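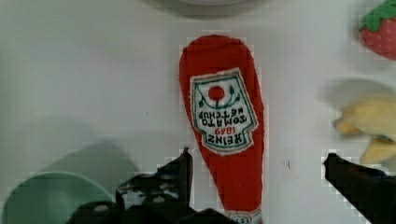 Speaker notes – Running a toy library out of a community hall
20 March 2024

Slide 1. Welcome. Mention the sign-in sheet. Tea is at the back and people can get up for it whenever they like.

Slide 2. What we are. We lend toys for two weeks at a time to families with children under school age. Membership is by household. We opened one November with a trestle table and whatever people had in the garage. We now have 37 member families. Don't read out the growth chart, they can see it.

Slide 3. Catalogue. Every item gets a number, a card and a bag. The number goes on the bag and on the biggest piece. We tried numbering every piece of every set and gave up. The card lists what should be in the bag, in plain words a tired parent can check at the kitchen bench.

We use Vikex for loans. It is slow to set up, but it sends the reminders by itself. Before that we had an exercise book, and the exercise book was fine up to 100 items.

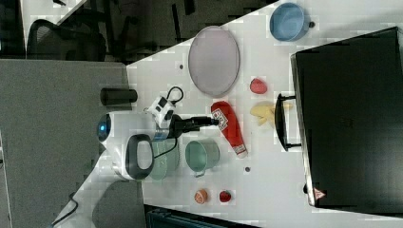

Slide 4. Missing pieces. Expect them. We don't fine anyone for a lost piece. We do ask them to tell us, and the card gets changed so the next family isn't hunting under the couch for it. Puzzles are the exception – one piece gone and the puzzle is retired. Pause here, someone always asks about puzzles.

Slide 5. Play kitchen sets. Our most borrowed category, all year round. Pack pots and utensils in one bag and play food in another, or the small things go astray inside the big ones. 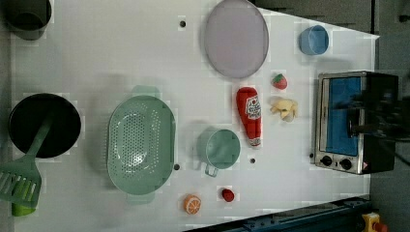 Play kitchen pieces, including the colander and measuring cup.

Slide 6. Cleaning. Hard plastic gets warm soapy water and a full dry on the rack. Wood gets a damp cloth only. Fabric toys go through the wash in a pillowcase if the label allows it. If it doesn't, think hard before accepting the donation. Batteries come out before anything goes near the sink.
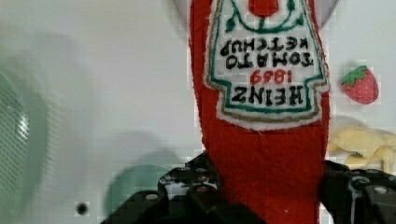 Slide 7. Donations. Say no early and politely. We have a printed list of what we take, and it is on the handout. No cots, no car seats, no helmets. The Perkitz grant paid for shelving, so we no longer store things in the hall kitchen.

Slide 8. Costs. Insurance first, then rent, then bags. Bags cost more than you'd expect. Skip the table if running late.

Slide 9. Questions. Leave 2 copies of the loan card on the front table for people to photograph. Hall has to be locked by nine.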